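3 min read
2021-04-10
By Amado Catacutan
4 comments
Share (2)

Re: Wateo round and what it means for drivers on the list

Answering the message from earlier in the week, quoted here so people who joined since can follow:

> Does anyone have the real terms of the Wateo funding? The press
> release says the company "secured new capital to speed up growth"
> and gives no figure. I drive for them in Cummont and also do
> deliveries for Cassim on weekends. If they are going to merge, or
> one is going to buy the other, I would like to know before I sign
> another year on the car lease.
>
> Second question: is the Flundcombe launch still on? They told us
> in the winter that drivers from Cummont could move over and keep
> their ratings. I have heard nothing more about it.

On the terms. I have read the filing, which is public but takes some finding. The money came from the investors Wateo already had. No new names are on the shareholder list. It was done as a convertible note, so no valuation was set. The note turns into shares at the next priced round, at a discount, or it comes due in two years if there is no such round. When a company raises this way it usually means the investors want to keep it going and do not want to argue about the price yet. I would not read more into it than that.

On Cassim. I found nothing in the filing about a merger. There is a clause that says the note holders must agree to any sale of the company, but that clause is in most notes of this type. The two companies did sign a deal last June to share a payments processor, and I think that is where the merger talk started. Sharing a processor saves both of them on fees. It does not tie them together in any other way, and either side can leave with notice.

On the lease. I can't tell you what to sign. I can tell you what I would look at. The Wateo lease program is run by a separate leasing firm, and your contract is with that firm. If Wateo changed hands tomorrow, you would still owe the payments. Look for the part headed "early return." In the version I have, the fee is 3000 if you hand the car back in the first year, and it drops after that. The older version had no drop. Check which one you are being offered, and ask for the month-to-month option in writing, even if the desk says it has been withdrawn. It was still in the rate sheet when I last looked.

On Flundcombe. The launch is on but smaller than planned. The city gave out 1744 permits for all app-based cars, and Wateo has to share those with the other operators. The company's own forecast had assumed around 3000. So there will be less room for drivers moving over from Cummont than people were told. The ratings promise is in the driver notice from the winter and I have seen nothing that takes it back. What the notice does not promise is a permit. Those go to the driver, not the company, and you apply to the city yourself. The application fee is 100 and it is not returned if you are turned down.
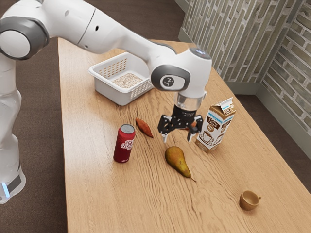 Amado Catacutan

A few smaller points that came to me off list.

Payout timing has not changed. Several people thought the new money would bring back daily payouts. The filing lists what the funds are for, and it names new cities, debt, and support staff. Payouts are not mentioned.

The stock options for early drivers are still there, but they sit behind the note. If the note converts at a low price, your share of the company gets smaller. You do not lose the options. You should have a letter with the number and the strike price on it. If you signed up in the first year and never got the letter, write to driver support and quote your start date.

The commission rate in Cummont is fixed through June. After that the company can change it with thirty days' notice. I expect they will at least look at it, given the permit numbers in Flundcombe.

If anyone has the new lease contract in full, please send it to me and I will compare it with the old one and post the differences to the list. Leave out your account number before you send it.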